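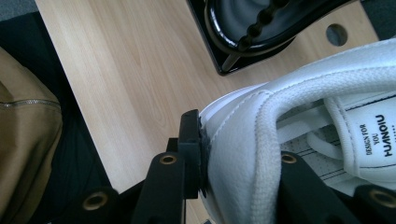

Progress report to Miseno – shoe handling work package
Period covered: February
Prepared by: Merle Stubbs, Clurnimholm
Copied to: Kaede Kaneko, Amano

1. Status

The work package is behind plan. Recording of hand-held gripper demonstrations stopped partway through the month after a fault in the left gripper, and we lost the use of part of what had already been recorded. Recording has restarted. There was one minor safety matter, described in section 4. There were no injuries.

We are not asking for more money. We are asking for the delivery of the second batch of recordings to move by 2 weeks, as discussed with your office by phone.

2. What happened

The operator works with a gripper in each hand and places shoes on a two-tier rack on the table, one at a time. Each gripper reports how far its jaws are open. The robot at the Trunton site learns from those values together with the camera views, so if the opening value is wrong, the robot learns to close too late or too hard.

Trunton loaded the first batch and ran the trained policy on their arm. It picked up shoes by the heel without trouble. When it picked up by the toe it squeezed too hard and kept squeezing. The arm's force limit tripped and the run ended with the shoe still in the jaws. They repeated it and got the same result on 4 runs in a row, then stopped and called us. That was the right decision.

Their first thought was that the force limit was set too low. Ours was that their jaw pads were a different thickness from the ones on our hand grippers. We spent two days on the pads and it was time wasted. The pads matched.

Kaede Kaneko then asked for the raw opening values from both grippers, which we should have looked at first. With the jaws fully shut the right gripper read zero every time. The left one read zero at the start of a session and drifted upward as the session went on. By the end it was reporting a gap when the jaws were touching.

3. Cause

The opening is measured by a small magnetic sensor behind the finger linkage. The magnet sits in a printed holder, and on the left gripper the glue between magnet and holder had let go. The magnet was still a snug fit, so it did not fall out or rattle. It crept around a little each time the jaws closed on something firm. Soft parts of a shoe hardly moved it. Toe grips moved it most, and the left hand was doing most of the toe grips.

We had a zero check, but it ran only at power-up. The operators were leaving the grippers on through the lunch break to avoid the restart, so on some days the check ran once and then not again until the next morning. The written procedure did not say to do otherwise. That is our omission and I have not raised it with the operators as a fault of theirs.

Amano supplied the holders and has confirmed that the drawing calls for a glued fit with no mechanical stop. They are changing the drawing. The new part has a flat on one side so the magnet cannot turn even if the glue fails. We have fitted the first two and Amano is sending spares.

4. Safety matter

While we were chasing the drift, one of the engineers had the left gripper open on the bench with power applied, so he could watch the sensor value while moving the linkage. The gripper cable caught on his sleeve as he reached across and the connector pulled partly out. The controller read the loss of signal as "fully open." Nothing moved, as the hand grippers have no motor and the operator's fingers do all the closing.

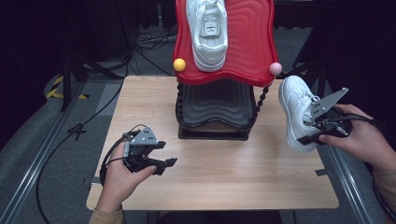
The same controller code runs at Trunton, though, and there the arm does have a motor. A lost signal read as "fully open" would make that gripper try to close further than it should. We told Trunton the same afternoon and they took the arm out of use until the code was changed. A lost or out-of-range signal now stops the gripper where it is and raises a fault that has to be cleared by hand. They tested it by pulling the connector with the arm stationary and again at slow speed. It stopped both times.

We looked at cable handling in our own cell as well. Operators now clip the cable at the forearm before picking up the gripper. The clip is a cheap one and it comes loose if the sleeve is thin. We are trying a wrist strap instead, and one operator finds it gets in the way when turning a shoe on its side to bring it up to the rack, so this is not settled.

5. Effect on the recordings

We went through every session in the first batch and compared the left gripper's closed reading at the start and end. Where it had moved by more than the allowed amount, the session was pulled. That removed 34 sessions. We considered correcting them with a straight-line adjustment, but the magnet crept in steps and we have no way of knowing where each step fell. Kaede Kaneko tried it on a few and was not satisfied with the result. I agree with her and we will not be submitting corrected data.

The camera views in the withdrawn sessions are fine. If Miseno has a use for video without gripper values, they can be supplied separately.

The right gripper was checked in the same way and showed no movement. Sessions in which only the right gripper handled the shoe have been kept.

6. Changes made

– Zero check at the start of every session and after every break, with the jaws held shut. The software will not start a recording without it.
– Second zero check at the end. If the two do not agree, the session is flagged and does not go into the upload folder.
– New magnet holder on both grippers.
– Lost-signal behavior changed in the controller, here and at Trunton.
– Grippers swapped between hands halfway through the day, so that one unit does not take all the hard grips. This was the operators' suggestion.

The extra checks add a little time to each session. We expect to get most of it back once people are used to them.

7. Current work

Since the restart we have recorded 24 sessions with the new holders. All have passed both checks. Tasks are the same as before: take a shoe from the table, turn it as needed, and set it on the rack, then the second shoe of the pair. We are doing more toe grips than the plan called for, to replace what was withdrawn.

Trunton has not yet retrained on the new sessions. They want the whole replacement set first and I think that is reasonable. Until they have done it, I can't say that the squeezing problem is solved. The sensor fault explains what they saw, but their force limit also tripped once on a heel grip during the original runs, and the drift does not account for that one very well. Kaede is going through the logs.

8. Open items

Amano to send the revised drawing and spare holders. The spares matter more to us than the paperwork.

Trunton to confirm in writing the date the arm went back into service. We have it by phone only.

Clurnimholm to finish the replacement sessions and decide on clip or strap.

Miseno to confirm the revised delivery date and say whether the video from the withdrawn sessions is wanted. If it isn't, we will keep it on our own storage until the end of the project and then delete it.

The spending table is attached separately. The only unplanned item is the shipping of the left gripper to Amano and back, which came out of the parts line.

M. Stubbs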